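Support > Juler Motion > Perception and tracking > Ticket 3020

Search tickets All products Open and closed Go

Ticket 3020
Approach pose drifts to one side of target in simulation, wrist camera only
Status: Resolved, follow-up open
Component: target tracker, approach planner
Site: Mullstead
Environment: Hutton sim scenes, default physics step, wrist camera, no fixed camera

Original report

We run the Juler planner against the Hutton room scenes before anything goes onto the real arm. Since updating the tracker package, the final approach to the target ends up beside the target instead of in front of it. The arm doesn't fault. The planner says the goal was reached, and by its own numbers it was, but the goal itself is in the wrong spot.

The offset at the end of the approach is 14 mm, measured against the true object pose from the simulator. It is always toward the same side, and the arm also goes slightly too deep. With the old tracker package the same scene gave a clean approach.

To reproduce: load the room scene with the easel, set the red target, start from the side start pose and run the approach with the tracker on. If the tracker is switched off and the true pose is fed straight to the planner, the approach is fine.

Expected: tool centre ends up in line with the target.
Actual: tool centre ends up to the left of it as the wrist camera sees it.

Log

Entry, morning
Picked up the ticket. Reproduced on the first try with the attached config. Re-ran with other seeds to see if it moves around. The direction of the error is the same every time and the size barely changes. That rules out plain noise, and I have stopped looking at the noise settings.

Checked with the true pose fed to the planner, as the reporter did. Approach is good. So the joint controller, the tool offset and the planner's own goal handling are all doing what they should. I'm leaving the planner alone for now.

Entry, morning
Camera mounting transform. The first thing most people get wrong, so I went through it properly. Dumped the transform from the sim and the one from the tracker config and compared them. They match in position and in rotation. The quaternion order is the usual trap with Hutton exports, but the loader handles that and has a test for it. Projected the corners of a known block into the camera view from several arm poses and they landed where they should.

Not the mounting transform.

Entry, late morning
Lens model. Focal length and image centre in the tracker config were typed in by hand at Mullstead, so I compared them to what the renderer reports. Same values. The renderer has no distortion and the tracker has distortion turned off. Nothing here either.

Entry, midday
Timing. The tracker stamps each image when it receives it, and the arm state is stamped when the sim publishes it. If these were out of step, the object would appear to slide against the direction of motion whenever the arm moves, and it would come back when the arm stops.

Slowed the approach right down. The offset did not shrink. Then stopped the arm partway and let it sit. The estimate did not come back. If this were lag, both of those would have changed something.

I did find a small timing error on the way: the image stamp is one render late when the sim runs headless. It's real but it doesn't explain this. Logged it for the sim tooling people and moved on.

Entry, afternoon
Plotted estimated position against true position over a whole run. For the first part of the approach the two lines sit on top of each other. At a certain point the estimate starts to peel off to the left, and it keeps going until it settles at the final offset. Estimated distance goes up at the same time, so the tracker thinks the target is further away than it is. This accounts for the arm going too deep.

Both errors begin at the same moment. Left and further away, together, is a useful clue. Wrote out what the tracker measures from each image, which comes down to the centre of the coloured region and its width. The centre gives the direction. The width gives the distance, given the known size of the object. If part of the object is missing from the right of the image, the centre of what remains shifts left and the width comes out too small. A width that is too small gives a distance that is too large. Both errors have the right sign.

Entry, afternoon
Turned on image saving in the tracker and ran again, keeping the raw wrist images and the mask for each step. Lined them up with the plot.

The estimate starts to go wrong on the first image where the mask touches the right-hand column. Before that the mask is whole and the estimate is good. After that there is no image in the run where the mask is whole again.

Raw wrist image from well after that point, mask overlay off:

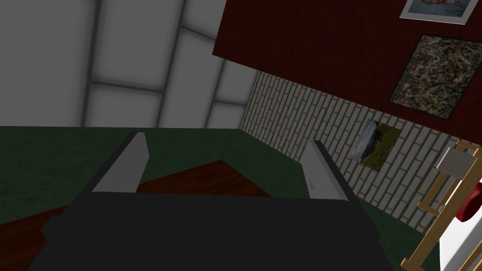 T. Azar
Tracker support, Juler Motion

The red target is on the canvas at the right, and part of it is past the border. The fingers are open with a clear gap and there is nothing between them, so the gripper is not hiding the target and the finger mask is not eating into it. I had wondered about that, because the finger mask in this package is generous. It can stay as it is.

I also wondered about the red wall. It is a much darker red than the target, and the colour threshold was loosened in the last release. Checked the mask for this image and the wall isn't in it. Tightened the threshold anyway as a test and the offset was unchanged. I put the threshold back afterwards. Please don't tighten it at your end as a workaround, it will cost you detections in dim scenes and it won't fix this.

Camera roll is large here. The brick wall runs off on a diagonal and the little landscape picture on it is rotated. The tracker doesn't care about roll as such, but the planner picked this wrist angle on its own and nothing in its cost discouraged it from putting the target at the side of the view. More on that further down.

Entry, late afternoon
Compared the old and new tracker packages. The old one had a border check. If the mask touched any side of the image, the measurement was marked as partial, and the filter ignored the width and gave the centre a very low weight. It was moved into a shared helper during the cleanup. The helper returns the partial flag correctly. The tracker calls the helper and then builds a fresh measurement object that leaves the flag at its default, which is "whole". So every clipped mask has been going into the filter with full confidence.

Put the flag through. The filter now holds the last good estimate when the mask is clipped and lets its uncertainty grow. Ran the same scene again from the side start pose.

Remaining offset at the end of approach: roughly 3 mm. The leftover is in depth and comes from the estimate being held for a long stretch with no new width measurement.

Entry, evening
Repeated on three seeds, with the side start pose each time. All of them are in line with the target at the end. Repeated from the centre start pose too, where the mask never touches the border, and the result is identical to before the change, as it should be.

Added two tests. One slides a synthetic disc out of the image column by column and checks that the partial flag is set as soon as it touches. The other runs a recorded approach and checks that the flag is still set when the measurement reaches the filter. The first test would have passed all along, which is why the second is there.

Fix for Mullstead

Patch is on the tracker branch for this ticket and will be in the next package, which is due Friday. To use it before then:

Pull the ticket branch and rebuild the tracker only. The planner does not need a rebuild.
Delete the cached filter settings in the run folder. The old cache has no entry for partial measurements and the loader will fill in the default without telling you.
Run the side start pose and look at the "partial" column in the tracker log. It should change partway through the approach. If it stays at zero for the whole run you are still on the old build.

If you can't rebuild, start from the centre pose. It avoids the problem in this scene. It won't in every scene.

Reply from site
Rebuilt and ran it. Partial column changes as described. Approach is in line now. We had missed the cache step the first time and saw no difference, so it may be worth putting that higher up in the release note. Happy to close.

Reply from support
Cache step moved to the top of the release note. Closing the tracker part.

Follow-up, still open

The tracker now copes with a clipped target, but it would be better if the planner kept the target in view to begin with. The last joint has plenty of freedom in this approach and the planner spends it on shortening the joint path. A visibility term exists in the Juler cost set and is off by default. With it on, the arm takes a longer route and keeps the mask whole for most of the approach. It also makes the planner noticeably slower to find a first path in cluttered scenes, so I don't want to change the default on the strength of one ticket.

If anyone else running wrist camera only has tried the visibility term, please add your results here, along with the scene and the start pose.

The headless image stamp problem is being tracked separately by sim tooling and isn't needed for this one.

Contact support | Copyright Juler Motion | Back to top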